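notes - repair night talk, Inisbridge library, 7pm slot

Start w/ the kettle story. Keep it short, Ansel has heard it twice.

- who here threw out something last month that only had one thing wrong with it? hands up
- most folks toss it when the cord goes. cord is the cheap part!
- our town dump took in 2280 small appliances last year. pause here. let it land

## Why people don't fix

Not lazy. Mostly they can't find the screws, or the screws are the weird star kind. Or nobody at home has ever opened one up - my mom did, her kids didn't. Tell the toaster bit if time.

Price too. A shop wants two hours labor for a ten minute job. Fair enough, rent in Inisbridge is what it is.

Slow down on this next part, I always rush it: you need a clear table, good light, and a cup for the screws. Thats the whole setup. 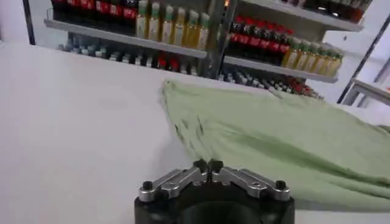

Afia Agbeko wrote after the April talk that a clear table was fine for me to say, but she lives in one room with two kids and the table is also dinner. Fair. Read it out, don't argue. Answer = a baking tray. Work on the tray, slide it on top of the fridge when the food comes out.

## What to try first

- lamps. easiest win
- zippers, chair legs, anything with glue
- NOT microwaves. say it two times

Unplug first. Then wait. Then unplug the thing you forgot was pluged in.

## The ask

Want a shared tool shelf at the library, about 300 dollars gets it going. Kamrul has the sign up sheet by the door. Borrow like a book, bring it back like a book.

Questions - if the warranty one comes up give it to Analyn. Stop by 7:40, they lock the side door.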